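Home | Products | Zatari | Manuals | Support

4.2 Teaching the first reach

1. Load the practice room from the Pandport menu.
2. Set arm speed to 400. Do not go above 800 until section 5 is done.
3. Bring the gripper in over the tray on the floor and stop short of it.

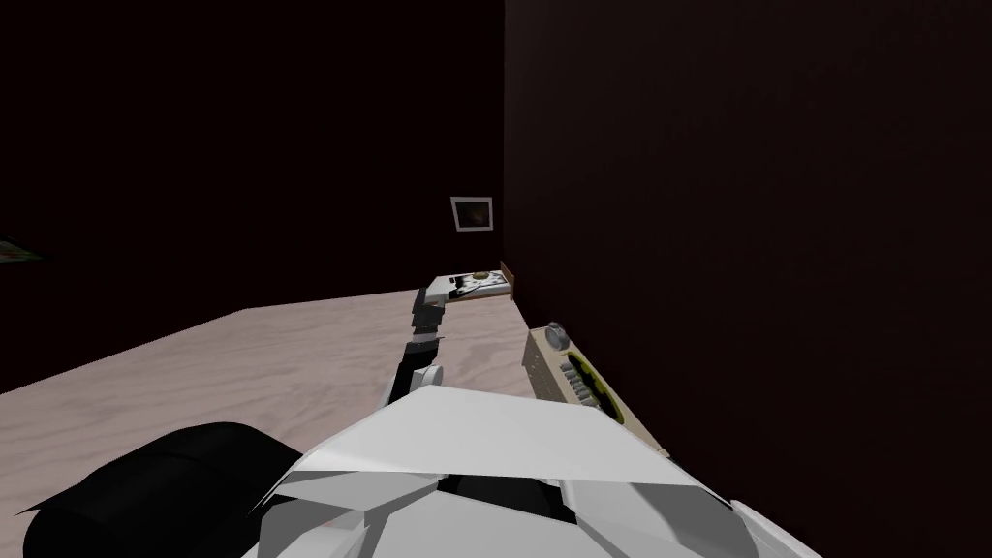
4. Lower the gripper in small steps — 2 at a time is enough.
5. Save the pose. Zatari gives it the next free number.

Note: if code 181 shows, the arm has hit its joint limit. Back up one step and try again.

Caution: never send an untested pose to a real arm.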